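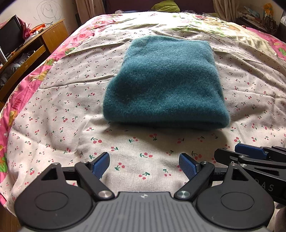 What should I do if a finger stays closed after I let go of the trigger?
Stop using the gripper, turn the power switch off, and follow the steps in this section before you pick up anything else.

7.3 Finger does not return (fault code 6)

The Clamard hand-held gripper shows code 6 when the fingers have not opened fully within 400 milliseconds of trigger release. On thick cloth such as fleece, the usual cause is lint packed into a finger pivot. A pad that has come partly off its backing gives the same code.

CAUTION: Pinch hazard. A jammed finger can spring open without warning. Keep your own fingers out of the gap between the pads until the battery is out.

CAUTION: Do not pull cloth out of a jammed gripper. Pulling can bend the linkage arms, and a bent arm cannot be straightened in the field.

If cloth is caught

1. Set the gripper down on a flat surface with the cloth still in it.
2. Turn the power switch off and remove the battery.
3. Wait 5 seconds.
4. Turn the release screw on the underside counterclockwise until the fingers move by hand.
5. Open the fingers and lift the cloth away. Check it for snags.

Clearing the pivots

6. Brush each pivot from the outside in. Use the dry nylon brush from the kit.
7. Pick out any threads with tweezers. Do not use oil or compressed air -- both push lint deeper into the joint.
8. Press along the edge of each finger pad. If an edge lifts, replace the pad (see 8.1).
9. Tighten the release screw until it stops. Put the battery back and turn the power on.
10. Squeeze and release the trigger five times with nothing between the pads. Both fingers should move together and open all the way.

Note: If you work with two grippers, do step 10 on both before folding again. They collect lint at the same rate, and the second one often faults within the hour.

If code 6 comes back

Take the gripper out of service and tag it. Write down the cycle count and the type of cloth. Pivots that have run more than 600 cycles on fleece without brushing may be scored and need to be replaced at the Wellura service bench. Contact Sreekumar Nadar for a return slip. Send both fingers, even if only one is sticking.

Do not clear the code by switching the power off and on. The code goes away but the jam stays, and the next grip may not release.

Section revised Monday, August 3, 2026. Step 4 replaces the July instruction to pry the fingers apart.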